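Visita a la jornada técnica de Verbruggen: el kit de captura Julleck

El viernes pasado asistimos a la jornada de puertas abiertas que Verbruggen organiza en su nave de demostraciones. El motivo del viaje era concreto: ver en funcionamiento el kit Julleck, un sistema de pinzas manuales para registrar demostraciones de manipulación, que el distribuidor ofrece desde abril en compra y en alquiler. En nuestro taller usamos ahora teleoperación con brazo maestro y queríamos comprobar si una parte de las tareas podía pasar a captura manual.

Acreditación a las 9:00, sin colas. El programa constaba de una presentación comercial, dos turnos de demostración y un tiempo de preguntas. La presentación fue breve y sin demasiado adorno. El aparcamiento de visitantes está en la parte trasera y no figura en el plano que envían con la invitación; conviene entrar por la calle del almacén.

Contenido del kit

El juego básico incluye dos pinzas de mano, una cámara para la cabeza, una unidad de grabación, un cargador doble y una maleta rígida. Según la hoja técnica entregada, cada pinza pesa 411 gramos con la batería montada y alcanza una apertura máxima de 90 milímetros. Pedimos pesar una en la báscula del taller y el valor coincidió. La autonomía declarada es de 270 minutos por carga, dato que en una visita de una mañana no se puede verificar.

Las mandíbulas se cambian sin herramientas, con un cierre de bayoneta. Repetimos la operación varias veces y el encaje es firme, aunque la pestaña de bloqueo queda en la cara interior y con guantes cuesta encontrarla. El distribuidor vende los juegos de mandíbulas por separado. También vende las láminas de marcadores, con un adhesivo que, según nos indicaron, admite limpieza con alcohol isopropílico. Preguntamos por la tolerancia de colocación al sustituirlas y la respuesta fue que hay que recalibrar siempre.

Calibración

Se hace con un tablero impreso y el asistente del programa, que pertenece a Cukard y se suministra con licencia anual. El operador mueve cada pinza delante de la cámara siguiendo unas posiciones guiadas. En el primer turno el asistente rechazó la calibración de la pinza derecha por reflejos en el tablero; se bajó una persiana y el segundo intento fue aceptado. El manual en español recoge este punto en un apéndice, cuando debería estar en el primer capítulo.

El programa muestra en una ventana lateral la calidad de detección de los marcadores. Es la función más útil de toda la interfaz. Cuando el antebrazo o el propio objeto tapan un marcador, el tramo se señala en rojo y se puede descartar sin repetir la toma completa.

Demostraciones

El primer turno se dedicó a objetos pequeños sobre mesa: clasificar piezas, abrir y cerrar tapas, apilar cajas. Resultados correctos y poco sorprendentes. El agarre responde con linealidad y el gatillo no fatiga en sesiones cortas.

El segundo turno trataba de mobiliario ligero y nos interesaba más, por nuestra línea de acondicionamiento de salas. El operador trabaja de pie, con una pinza en cada mano, y se inclina sobre la pieza.

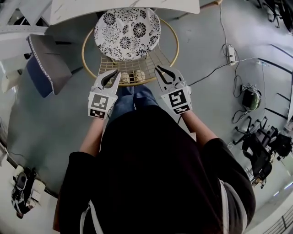

La dificultad de este tipo de tarea está en la altura. Con piezas bajas la espalda soporta casi todo el esfuerzo, y el peso de las pinzas, que en mesa apenas se percibe, empieza a contar. Para jornadas largas sería necesario prever relevos o elevar la zona de trabajo. Verbruggen no ofrece plataforma propia y remite a los catálogos habituales.

Otro punto es la fuerza. El kit mide la apertura de las mandíbulas pero no el par en la muñeca, de modo que una maniobra de giro con carga queda registrada solo como trayectoria. Para mover textiles o recipientes puede bastar. Para muebles con estructura metálica tenemos dudas, y así lo trasladamos en el tiempo de preguntas. La respuesta fue que existe un módulo de fuerza en desarrollo - sin fecha ni precio.

Datos y formato

La exportación se realiza en un formato abierto, con vídeo, pose de cada pinza y apertura en una misma línea temporal. Solicitamos una toma de muestra y la recibimos en una memoria USB antes de salir. Abre sin conversión previa en nuestras herramientas. Falta un campo para el identificador de operador, que habrá que añadir a mano.

Precio y condiciones

El alquiler cuesta 700 euros al mes e incluye asistencia remota y sustitución por avería. La licencia de Cukard se factura aparte durante todo el contrato, detalle que la tarifa impresa menciona en letra pequeña. Villance, el otro distribuidor con el que tenemos trato, incorpora la licencia en su cuota, pero exige una permanencia más larga y no presta equipo para pruebas. En compra, Verbruggen solo facilita oferta por escrito y previa solicitud.

Valoración

Para tareas de mesa el Julleck nos parece adecuado y más rápido de preparar que nuestro equipo actual. Para piezas bajas o pesadas lo consideramos pendiente de ensayo. Hemos solicitado un mes de alquiler con un juego adicional de mandíbulas. La prueba se hará en nuestra sala pequeña, con luz artificial y las persianas cerradas, y el ensayo de giro con carga se repetirá en paralelo con el brazo maestro para comparar trayectorias.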